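Severin Gasser
23 September 2021

1/ OK so a few of you asked what I do all day now that I'm on the Canstead project, and "I pick up garbage and put it down again" wasn't cutting it as an answer. Long thread. Get a snack.

2/ Short version: we're collecting examples so a model can learn to take stuff out of a messy box and sort it. One example = one person with a gripper in hand, one object, one clean grab, one clean drop. We record it, check it, tag it, next.

3/ The target for this round is 900 good examples. As of lunch today we have 742. I would like to tell you that means we're nearly done, but the ones left are all the annoying ones.

4/ Why annoying? Well, when you tell people to grab things from a box, they go for the easy stuff! Everybody loves a stuffed toy. You can grab a stuffed toy from any side, half asleep, and it comes up fine. So we had a mountain of plush grabs and almost no thin flat things.

5/ Nosipho Kekana spotted it back in July when she was going over the first batch. She sorted all the clips by object and sent me the chart with no message, just the chart. I got it.

6/ So now we have rules. They live on a sheet of paper and I'm going to type them out because at least two of you are setting up something like this and keep DMing me.

How we run a session

7/ Step one. Fill the box badly. I mean it. If you lay things out nicely the model learns a nice box, and then the first real box it meets is somebody's junk drawer. I tip everything in from a bag and then I do NOT fix it. My hands want to fix it so much.

8/ Step two. Mix your materials. Soft, crinkly, stiff, see-through, and at least one thing with a silly shape. A crumpled clear bottle is worth ten neat little cartons to us. We've got a fake rose in the mix too and I've become very fond of it. Petals go every which way, so where you decide to pinch it really matters.

9/ Step three. Look before you reach. Pause over the open box with the fingers apart and take one full breath, then go. Those still moments are gold for training – the model gets to see the whole pile before anything starts moving. The new people always skip this and I always end up tossing their first dozen clips.

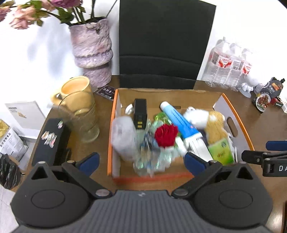

10/ Step four. Take whatever is on top. Don't dig! If you want the tube and the rose is in your way, then the rose is your object now, congratulations. Digging gives you these long muddled clips where six things move at once and you can't say which one the person was going for.

11/ Step five. Close slowly. The pads are soft and they'll do the work if you let them. I was a terrible squeezer in my first week. Nosipho could pick my clips out of the pile without looking at the name on them, which hurt a bit.

12/ Step six. Keep the misses. I mean this one with my whole heart. If you fumble it, let the recording run, back off, try again. Mark it as a miss with a retry. We threw those away for the entire first round and I'm still mad about it, a retry is exactly the kind of thing you want the model to have seen.

13/ Step seven. Reshuffle when the box is down to its last couple of items. Empty-ish boxes are easy and we have plenty. Back in it all goes, give it a shake, start over.

14/ Now the table. Somebody who visited from Wieser asked why we don't clear it off first, and it's a fair question. We used to! Urnis, our first try at this, was all shot on a bare table. Gorgeous data. Then we tested on a desk with a mug on it and the model went straight for the mug.

15/ So now the rest of the table stays busy. Mugs, glasses, water bottles, flowers, boxes of whatever. The rule is that you only grab from inside the box, and everything outside it is scenery. We move the scenery between sessions, never in the middle of one.

16/ Numbers, for the people who like numbers (hi, I am also one of you). The long-term goal is 200 examples for every kind of object. Crumpled bottles are at 154 and climbing. Plush toys I'm not going to tell you, it's embarrassing.

17/ Tagging takes longer than grabbing, by the way. I wish I'd planned for that. Every clip gets the object, where it sat in the pile, what was touching it, and whether it came up clean. "What was touching it" is the tag we argue over most. Does a bag touch a bottle if it's sort of draped near it? We had a 40-minute call on that. We went with yes if you'd expect it to move.

18/ Things I would do differently: write the tag list before you record one single clip. Swap the person every hour, because everybody gets lazy in their own special way and the model picks up on it. And cut your fingernails, you're going to be fishing things out of corners between takes all day long.

19/ A few replies, all in one go. Yes, you can do this with one person, but two is much nicer – one grabs, one calls out the object name and writes it down. No, I can't share the clips yet. Yes, see-through stuff is the hardest by a mile. No, I don't know what the model thinks of the rose, we train over the weekend.

20/ Next up is the Kurville set, same idea but with kitchen things, so please send me your ugliest spatulas. I'm serious, I'll pay postage. Silicone, bent, melted on one side, all welcome.

21/ OK, break's over, Nosipho is holding up a packet and making a face at me. 158 to go. If you've got questions about tags put them under this post and I'll get to them tonight.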